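Notebook, December 22, 2020
Walwood leaflet archive, coding round

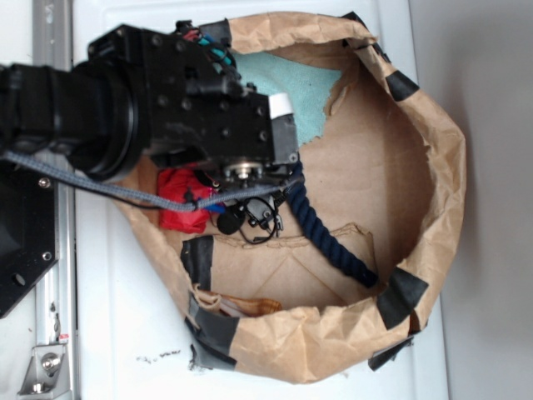 Finished the second pass on the party leaflets today. 400 items in the Walwood set, all from the June local campaign. 155 are now coded for theme, the rest only for party and date.

The "nation" code is too wide. It catches everything from a flag in the corner to a full page on who belongs and who doesn't. Split it in two: N1 for symbols, N2 for claims about membership. Went back over the ones already coded and most of the disputes between coders went away. Thirteen are still open. Left them flagged in the sheet, please don't overwrite.

Brokari district is odd. The far-right list there hardly mentions immigration and spends its space on bus fares and the hospital. The youth wing's leaflets from the same weeks are much harder in tone. Same printer, same address on the back. I'm coding them as separate sources for now.

Pendent crashed twice on export when the text field had line breaks in it. Workaround: strip the breaks first, then export by district. Don't export the whole set in one go.

Speech transcripts: two from the Moon Street rally are duplicates under different file names. Kept the longer one. The crowd chants are typed in brackets and should not be counted as speaker text. The word counts in the old table include them, so that table is wrong.

To do: recode Brokari with N1/N2, redo the word counts, check the undated leaflets against the candidate lists.

Comments (3)

coder_b: N2 still overlaps with "religion" in a lot of the youth wing material. Can we allow double coding?

archive desk: The undated ones may be from the previous campaign. Look at the party logo, it changed.

coder_b: Export by district worked for me, thanks.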